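Move-Out Inspection, Unit 22, Değirmenci Court
Completed by Kadir Aydoğan for the landlord, August 7, 2020

Marks used: OK, FIX, or WATCH, which means I didn't like it but couldn't prove anything.

1. Front door and lock: FIX
Deadbolt turns if you lift the door with your knee. The tenant showed me the technique and seemed proud of it. New strike plate, please, and two longer screws.

2. Smoke alarm: FIX
Chirping. Tenant says it has chirped since March and he stopped hearing it in April. Battery replaced while I stood on his step stool, which gets its own FIX.

3. Houseplants: WATCH
Lease allows them on saucers. The leafy green one is staying until the tenant's sister comes with her car. Check the floor under every pot once they're gone. The last tenant left us a ring that cost more to sand out than the cleaning deposit covered.

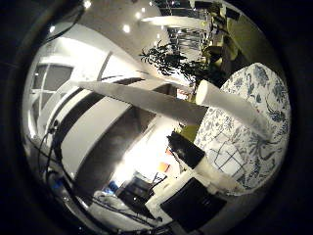

4. Kitchen outlets: OK
Both trip and reset. The one by the sink has been painted over at least twice, but it works, so I left it alone.

5. Water heater: WATCH
Flarari unit, a little rust at the drain valve. The sticker says the last service was at 1,147 hours. The meter now reads 2,130. Service is due every 2,000, so we're fine on paper. Pan underneath was dry.

6. Windows: FIX
Bedroom sash stays up with the help of a paperback. Ordered a new balance from Dusora. Tenant would like his book back, he's on chapter nine.

7. Exits and tall furniture
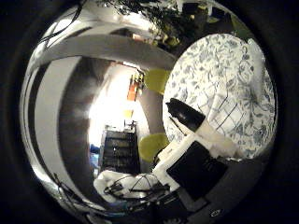 Gandero, our insurer, wants a clear way out of each room and anything tall strapped to the wall. Their form has a box for "yes" and a box for "see attached," and I have never had the nerve to use the second. The dark bookshelf through the opening goes on the strap list if it's still in the unit at handover. If it leaves with the tenant, patch and paint whatever is behind it. I'm marking this one WATCH.

8. Bathroom fan: FIX
Makes the sound of a fan. Moves no air. Held a square of toilet paper to the grille and it fell in the tub.

9. Keys returned: one of three
Tenant is looking.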